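Two-finger gripper for thin plastic bags: change the fingers or the controller settings?
Posted by Omar Issa, 30 May 2018

We are comparing two finger sets on a two-arm cell, both on the Trako controller. One set has straight pads, the other has a notched inner edge. The parts are zip-top bags and elastic bands. Bands are fine with either set. With bags, the straight pads drop up to 6 out of 15, mostly when the arm changes direction.

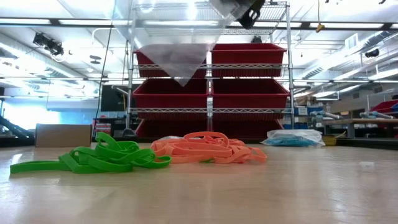

Photo: Omar Issa

Grip force is at the default. I would like to avoid new fingers if a setting will do.

Hanan Sfeir
Separate the two problems first. Lower the acceleration on the holding arm and run the same 15 bags again. If the drops go away, your force is fine and the film is swinging out of the pads. If they stay, use the notched set and pinch the bag at a gathered point – several layers of film hold much better than one.

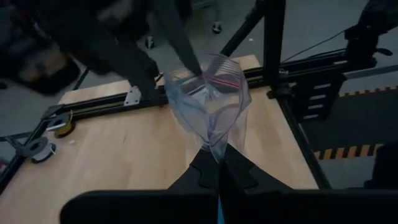 Can the force limit be changed while a program is running?
Only between moves. On Trako, parameter 2780 is read at the start of each move, so write it before the move command.

Issa Yammine
Just buy suction.

Till Hamann
Suction on a crumpled bag was poor for us with the Stedura cups. What helped was the wrist camera delay. Ours lagged by 5 images, and the second arm closed on where the film had been. Check the time stamps before you judge any finger set. Also tie the cable loops at the wrist, because they pull on the last joint when both arms work close together.

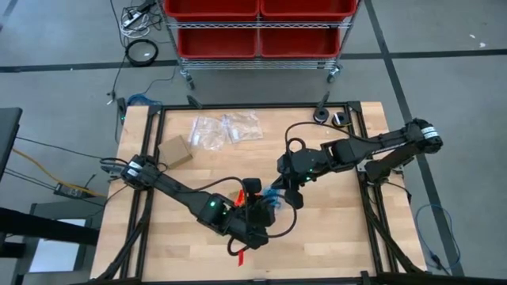
Both grippers near the middle of the table, cable loops at the wrists.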